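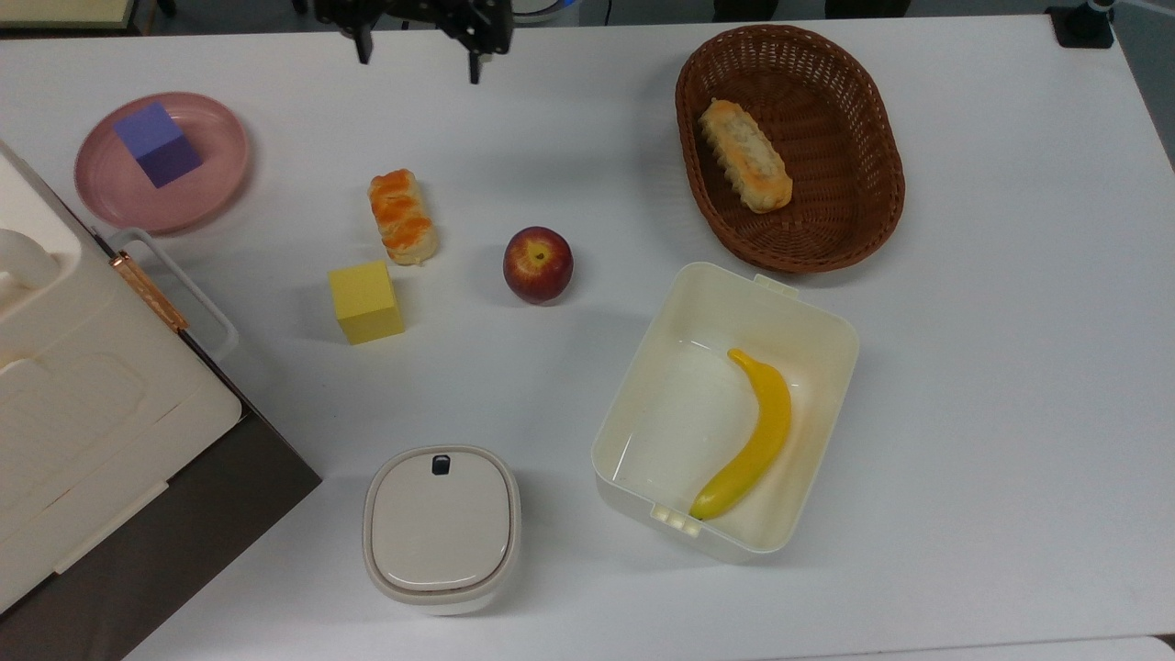

A collection table at Tukside, with the gripper above the food, the blocks and the containers.

People outside our field ask me always the same question: how many examples does the robot need? I think it is the wrong question to begin with. At Tukside we recorded 900 examples of one task, to put a bread roll in a basket, and the first 132 were almost the same example. The basket stood on the right and the roll lay in the middle. The learning system became very good at this table and very bad at any other.

After that we changed our habit. Before every recording the operator moves the things, also those which have no part in the task. A banana in a box or a cube on a plate can look like disorder, but I believe such disorder is the most valuable thing we collect. A kitchen at home is never arranged for the robot.

Some colleagues at Bretadix do not agree with me. They say that moving everything costs about 20 seconds each time, and that with this time we could easily reach 1000 examples. It is true, and I understand the wish for a big number — it looks nice in a report. Still I would prefer to have fewer recordings and to know what is different in each of them. We should publish this information together with the total, even when it makes the total look smaller.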